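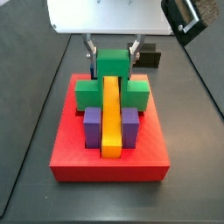
May, class notes week

Still up, still wired, and it's way past when I should be in bed, so this will be messy. Class notes went to layout at ten to six!! I had told myself it would be five, and then it was five, and I was on the phone with a man from the class of whatever who wanted his boat's name spelled right. (It's spelled wrong on the boat, apparently on purpose. I put it in the way he wanted.)

So the final tally is 183 notes, which is the most we've had since I started at Coltach, and I blame the postcard. Meinir had the idea of mailing an actual postcard with Mudden Hall on the front and blank lines on the back, and people LOVED it. They wrote up the sides. They wrote around the stamp. One woman filled hers in such tiny handwriting that I read it with my phone zoomed all the way in, and it was nearly all about her tomatoes, and I kept every word I could. Elis is going to trim it, I know he is, but he'll have to look me in the eye first.

Babies took forever again. The rule is name, parents, class years, no weights, and then everybody sends weights. I took them out and felt mean. Weddings were fine. The obituaries I did first thing in the morning with the door shut, like I always do, and there was one for Professor Lund's old lab partner that made me go get a second coffee and stand by the window in James for a bit. They'd shared an office down the hall from mine before it was offices. I wish I'd met her. 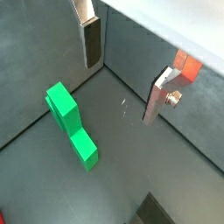

The green zigzag block standing on the gray floor.

Then the afternoon, ugh. Irerov ate my italics. All of them! Every ship and book title and Latin name for a beetle (we have a beetle person, class of '98, she writes every single issue) came through as plain text, and I had to go back through the whole file with the printout and a highlighter. Meinir took the second half without my even asking, and she brought pretzels. We read titles out loud to each other across the desk until we got the giggles over a dissertation that has 22 words before the colon. Before the colon!

The page count is still up in the air. We have 12 pages for notes and it's running a lot longer, so either the type shrinks or the donor spread moves to the back. I vote for moving the donors. Elis made the face he makes, then said he'd "float it," so I guess we'll see. I do not want smaller type. Half our readers are over sixty and they call me, personally, about the type.

Also, and I'm writing this down so I remember it in the fall: DO NOT promise anyone a photo. I said yes to 12 people and I have room for maybe half. The reunion rowers are in because they're all in matching hats and it's adorable. The couple who got engaged on the chapel steps are in. After that I'm going to have to write some very nice emails.

Dinner was cereal. Mom called and I talked about commas at her for twenty minutes, poor thing, and she said it sounded like I was having a good time, and I was kind of surprised to find that I am? Last May I was ready to quit over the same section. I think it's having Meinir in the next chair.

Tomorrow: proofs by eleven, call the boat man back, find out if the class of '74 secretary really wants to be listed as "Skipper." And wash the blue shirt. Going to sleep now.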